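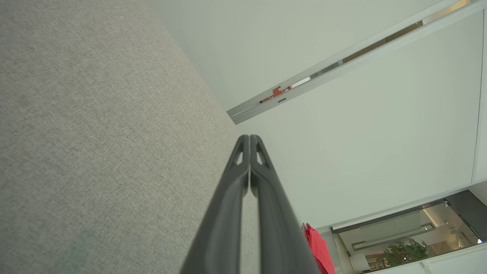 Fulling

Fulling is a step in making woolen cloth in which the woven fabric is wetted, soaped and worked by force until it shrinks and thickens. It is one of the oldest industrial processes in the world and surely one of the most satisfying to read about: a thin, gappy web comes off the loom, and a dense, warm cloth that sheds wind comes out at the other end. The same process is called tucking or walking in parts of Britain, and all three words live on in the family names Fuller, Tucker and Walker.

How it works

A wool fiber is covered in tiny overlapping scales that point toward its tip. When the fiber is damp and gets squeezed and rubbed, it tends to creep in one direction, and its neighbors creep too, each snagging on the next. The result is a wonderful tangle that can't be undone. Warmth and soap speed things up. Cotton and linen have no such scales, so beating them cleans and softens the cloth but doesn't felt it.

The process also cleans. Wool often reaches the loom carrying grease and oil, and early fullers removed it with stale urine, whose ammonia made a very good detergent, or with fuller's earth, a soft clay that soaks up grease. In ancient Rome the work was done by foot in tubs, and the remains of several fulling shops can still be seen at Pompeii, basins and all!

Fulling mills

The great leap came in the Middle Ages, when waterwheels took over from feet. A turning shaft lifted heavy wooden hammers and let them drop into a trough of wet cloth, over and over, shifting the bolt a little with each blow so that no part was worked too much. Next to grinding grain, fulling was one of the first jobs in Europe to be widely powered by water, and mills sprang up along almost any fast stream near sheep country.

The mill at Fiststead is a lovely small case. Its stocks stood in a single room over the race, and the surviving account book lists 398 cloths fulled in its busiest year. Skenel, the farm upstream, held the right to shut the sluice for eight days every June to water its meadows, and the book records the arguments that followed with great spirit. The building later ground bark for tanners and then stood roofless for a long time, but the wheel pit and part of the trough are still there.

Tenters and teasels

Wet fulled cloth had to be dried under tension or it would dry crooked. It was stretched on long outdoor frames called tenters and held along the edges by bent nails, the tenterhooks that people are still said to be "on" when they wait for news. After drying, many cloths were brushed with the prickly heads of the fuller's teasel, a plant grown for this one purpose, to raise a nap. The nap was then cut level by a shearman using enormous hand shears. Brushing and shearing could be repeated several times.
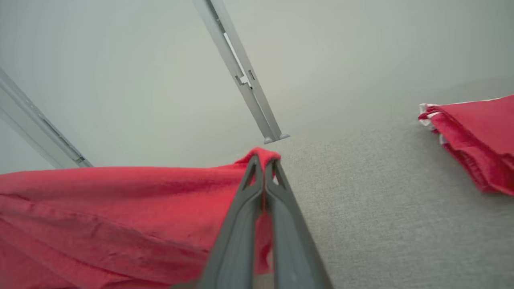
A well-finished broadcloth hid its weave so completely that a cut edge would hardly fray, and for that reason it was prized for coats, uniforms and the tops of gaming tables. Loden, the thick Alpine coat cloth, gets its toughness from the same treatment.

Fulling by hand

In the Scottish Hebrides, groups of women fulled tweed by thumping it in rhythm on a long table, and the songs that kept them in time, known as waulking songs, are a joy in their own right. One singer gives out the verse and the rest come in on the chorus.

Hand fulling is also having a happy second life among weavers at home. Gönül Başaran's handbook The Değirmenci Method recommends weaving a test square first, 80 threads wide, and measuring it before and after. In her own table of trials, one loosely woven sample lost 47 percent of its area. Alper Eren, who drew the diagrams, added a short chapter on fulling hats over a block.

See also

Felt
Fuller's earth
Tweed
Waulking song
Watermill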